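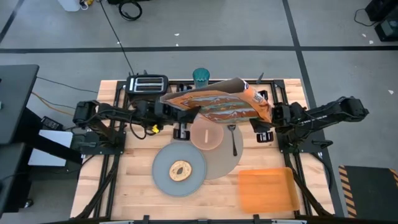 Kam-wah Poon says the first thing people ask at the orchard gate is whether they may eat one on the way around, and the answer, now as ever, is yes, please do, and take one for the ride home as well.

CHUNG – The Bomell Orchard will open its gates to the public again this fall after a long season of pruning, fence mending and a good deal of arguing over where the parking should go. The old orchard on the hill above Chung was planted in 1915 and still has 141 bearing trees, a few of them leaning hard enough to need a prop, and all of them (we are happy to report) carrying fruit.

The season runs for seven weeks, starting in September, with picking from 9 in the morning until the light goes. Visitors are welcome to bring their own bags and baskets, and ladders will be set out along the lower rows, where the ground is flat and the early apples come in first. The upper rows are steeper and slower to ripen, so anyone with their heart set on the late keepers would do well to wait until October.

"I grew up eating these apples in pie, in sauce and straight out of my coat pocket, and I still can't tell you which way I like them best," said I-hsuan Yeh, orchard manager. "We've missed having people up here. The rows are much too quiet without kids running through them."

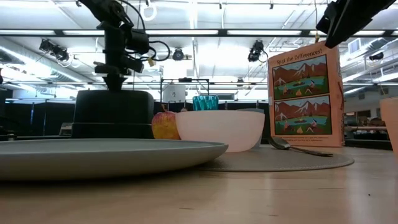 A red and yellow apple, a white bowl and a gray plate.

Cooking takes up more of the program this year than it ever has. Isamu Imai will lead a series of afternoon classes in the packing barn on applesauce, apple butter and the plain single-crust pie that he has been making since he was tall enough to see over the counter. Everyone goes home with a jar, and with the recipe cards, which were typed up over the winter from his mother's notebook and which took a lot longer than anyone had planned,

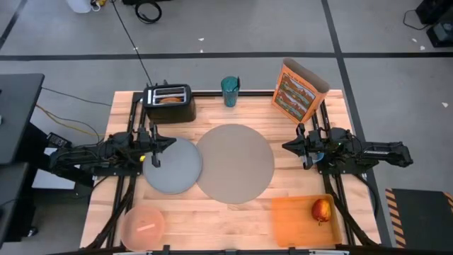
partly on account of her handwriting and partly because she measured her flour by the teacup and nobody could agree on which teacup. The cards will also be sold at the farm stand.

Skulura, the bakery on the main road, will be selling turnovers and hot cider by the gate on class afternoons, and Ka-ming Hsiao will be on hand to help name the mystery apples that people bring in from their own back yards. Please bring several apples from the same tree, with the stems on and a few leaves if you can manage it.

Picking is paid by the bag, and walking the rows is free. Dogs are welcome on a leash. The lane gets muddy after rain, so boots are a good idea.

Class sign-up opens in August at the farm stand.

Press contact: Chun-yin Chiu, Bomell Orchard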